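Regional Catalog Differences in Subscription Video: A Small Measurement Study

Sadao Hamada
Networks and Media, course project report
August 12, 2019

1. Background

Subscription video services license titles country by country. A viewer who travels, or who connects through a server in another country, may see a different list of titles from the one at home. Guides on the web usually treat this one title at a time. The aim of this project was to measure the difference over a fixed list and to record how well a paid VPN service reached each regional catalog.

The service tested is referred to by its trade name, Onyeka. It sells one plan worldwide but shows a separate catalog in each market. The VPN client was Pitent, desktop version, with default settings except where noted. 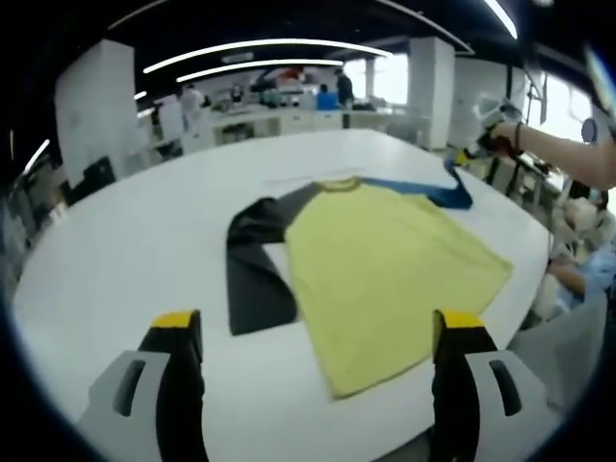

2. Method

2.1 Title list

A list of 500 titles was drawn from the home catalog in November. Series were counted once, regardless of the number of seasons. Titles produced by the service itself were left out, as they are normally offered in every market and would have raised the overlap.

2.2 Regions

Nine regions were chosen by the availability of a Pitent server and an Onyeka catalog in the same country. For each region the client was connected, the browser cache was cleared, and the account was signed in again. Skipping the second sign-in caused the home catalog to persist in early runs, and those runs were discarded.

2.3 Lookup

Each title was entered in the search box by a script and the first result was compared with the stored title and year. Where the title matched but the year did not, the entry was checked by hand. Most of these were remakes. Translated titles were a larger problem. The script used the English title first and then the local title taken from Brorau, an online title index.

A title was marked "present" if its page opened and the play button was active. Playback itself was tested on a subset only, at the highest quality offered.

3. Results

Overlap with the home catalog was lowest for animated series and highest for documentaries. Feature films fell between the two and varied most from region to region. Licensing by season was common: a series could be present with its first season missing, which the single-entry count in 2.1 does not show.

Two of the regions could not be completed. In both, the catalog page loaded but playback returned a proxy error on every server tried. Changing the protocol in the client settings did not help. These regions are excluded from the comparison.
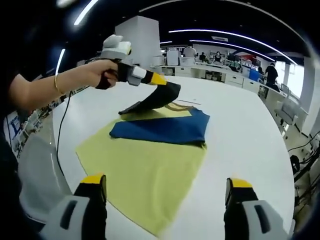
In the remaining regions the connection was accepted at the first or second server. Start-up time was longer than on the direct connection, and the picture took more time to reach full resolution. Subtitles were the other practical limit. A title present in a foreign catalog often carried only the local subtitle languages, so access to the page did not always mean a usable English version.

4. Limitations

The lookups ran for 14 days, and catalogs change during that time. A title removed on the last day counts as present if it was checked on the first. One account and one VPN provider were used. The terms of use of the video service restrict viewing outside the home country, and the playback tests were kept short for that reason.

5. Further work

The script should store season-level data. A second run from the Urnness campus network would show whether the proxy errors depend on the local connection or only on the exit server.

Comments (3)

mkay_r
Did you try the mobile app? Mine keeps the old region until I reinstall it.

S. Hamada
Desktop browser only. The app was outside the scope of the project.

tolland
Which two regions failed? I can't find them in section 3.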